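4. What the learners did with "half seven"

4.1 Why I went looking at clock times

I should say at the start of this section that I never meant to write about telling the time. The project was supposed to be about word order, and the clock questions were padding, put in so that people wouldn't guess what we were after. Then I started marking the sheets from the first round and the word order turned out fairly dull, while the clock answers were all over the place, even from people who were otherwise doing very nicely.

The trouble is easy to explain. In British English "half seven" is short for "half past seven", so it means 7.30. In German "halb sieben" looks and sounds like the very same phrase, and it means 6.30. The German speaker is thinking of the seventh hour and saying that we're halfway through it. Dutch does it too, with "half zeven", and so does Swedish with "halv sju", so it's English that looks like the odd one out in this corner of Europe. A learner who translates word by word will arrive an hour late, and will be quite sure of having been told the right time.

It gets worse near the half hour. "Fünf vor halb sieben" is 6.25 (five minutes before half seven, if you like) and "fünf nach halb sieben" is 6.35. English speakers have to do two things at once there, get the hour right and then step away from the half, and most of the beginners I sat with simply stopped and looked at the ceiling. I did the same when I was learning, and I've got a missed train to show for it.

4.2 Who took part and what they were asked

We had 21 adult learners, all brought up with British English and all in their first or second year of evening classes in German. The larger group met in Gollholm and the smaller one in Skustden. Both used the Surnby course book, which brings in clock times in its third unit and then more or less forgets about them until the chapter on travel. I've nothing against the Surnby book, by the way, I think it's a decent one. But it does give "halb" a single line in a grey box, and the box is easy to skip.

Each person listened to short recorded sentences and wrote down the time in figures. The sentences were the sort of thing you'd want to understand in real life: the shop shuts at such and such, my sister is coming at such and such, the film starts at such and such. We mixed in whole hours, quarters, halves, and the awkward ones on either side of the half. Some sentences used the 24-hour clock ("achtzehn Uhr dreißig"), which German speakers use for timetables and anything official. I left out the regional forms "viertel sieben" for 6.15 and "dreiviertel sieben" for 6.45, partly out of kindness and partly because neither class had met them.

There were 2 rounds, the first in April and the second after the classes had broken up for the summer. Between the two, everybody carried on with their normal lessons. Over both rounds we ended up with 3704 written answers that I could read. A handful more were so heavily crossed out that I gave up on them, and they aren't in the total.

I sorted the wrong answers by hand with the Jafri scheme, which I like because it asks what the learner was probably trying to do before it asks how far off they were. An answer of 7.30 for "halb sieben" goes down as a carry-over from English. An answer of 5.30 goes down as an over-correction: the person knows that something has to be taken away and takes it away twice. Anything else went into a mixed pile, and I'll be the first to admit that the mixed pile was bigger than I wanted.
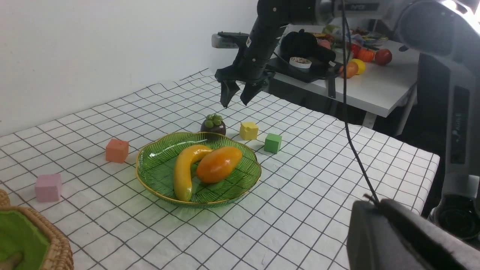 Does hearing "halb" more often put the mistake right?

Hearing it more often helped a bit, but only for the plain half hours. Learners who had heard plenty of German between the rounds were better at "halb sieben" the second time, while their answers to "fünf vor halb sieben" and its cousins hardly moved at all.

4.3 The plain half hours

Most first-round mistakes on the plain half were carry-overs, which will surprise no teacher of German. What did surprise me was how sure people were. We'd asked them to put a tick next to any answer they'd be happy to catch a bus on, and the carried-over answers were ticked just as freely as the right ones. People who wrote nonsense for "Viertel vor acht" usually knew it was nonsense and left it unticked. With "halb" there was no warning bell.

I think the reason is that the phrase gives you nothing to trip over. A strange word makes you slow down. "Halb sieben" is made of two words every beginner knows by the end of the first month, they come in the order an English speaker expects, and they add up to a perfectly sensible time. In the earlier sections I called this sort of thing a "smooth" error, and I'd put "halb" at the very smooth end.

By the second round the carry-overs had dropped and the over-corrections had gone up. I was rather pleased to see those 5.30s! They're wrong, of course, but they show that the rule has landed somewhere. Several people in the Skustden group told me they now "took one off" whenever they heard "halb", and you can see how that might go astray if you've already worked out the answer properly and then take one off for luck.
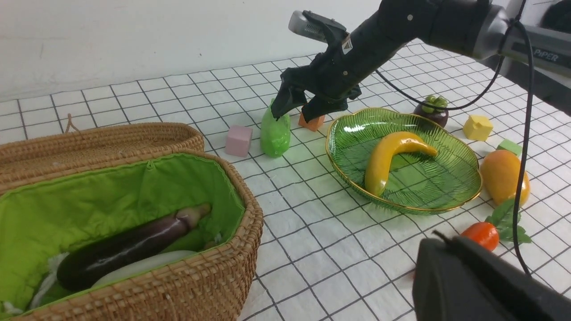 Figure 1. Black robotic arm marked "PiPER" beside a green translucent plastic object on a gridded white cloth.

4.4 Either side of the half

Now for the awkward ones. Here the two groups looked much the same, and neither improved in any way I'd want to make a fuss about. The commonest answer to "fünf nach halb sieben" was 7.35, the straight carry-over, in both rounds. The next commonest was 7.05, where the learner has heard "fünf nach" and "sieben" and let the "halb" drop out altogether.

That second mistake interests me more than the first. "Five past seven" is something an English speaker hears all the time, and the little word in the middle has no job to do in the English pattern, so out it goes. When I played the sentences back to people afterwards, a few swore that the word hadn't been there the first time. One thought the recording had been changed. It hadn't, and I played it again, and there was a fair bit of laughing.

I tried reading the same sentences aloud myself with a small pause after "fünf nach", and that seemed to bring the "halb" back for some of them. I wouldn't lean on this, as I was sitting across the table and may well have been raising my eyebrows at the right moment. It does fit with what teachers tell me, though - that learners cope much better when they hear "fünf nach" as one lump and "halb sieben" as another.
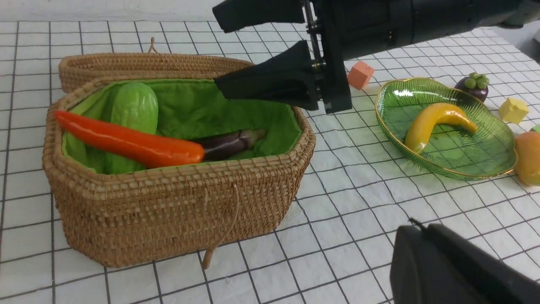

The 24-hour sentences gave far less bother, as you'd expect, since the minutes are simply read out. "Achtzehn Uhr dreißig" has its own trap, mind you, which is that the person may know it's 18.30 and still write 8.30 out of habit. That happened more with the later hours than with the early ones. I've counted those separately, because they have nothing to do with "halb" and I didn't want them muddying the water.

4.5 The people who left and the people who stayed

Not everyone came back for the second round. Of the learners we started with, 15 sat both, and all the comparisons between rounds in this section use only them. The ones who dropped out weren't noticeably weaker the first time. They'd moved house or changed shifts, or in one case swapped to Spanish, where half past six is "las seis y media" and life is simpler.

I did wonder whether the ones who stayed were also the ones practising at home. I asked, and the answers were so vague ("a bit", "when I remember") that I couldn't do anything useful with them. A diary would have been better. I'd also like to have had some learners from further north, or older speakers who say "half past" in full every time and hardly ever use the short form. If the short form is what's doing the damage, those people ought to make fewer carry-overs, and with the groups we had I've no way of checking. The recordings and the blank answer sheets are kept with the Gollholm material, and the marking notes for the mixed pile are in the second appendix.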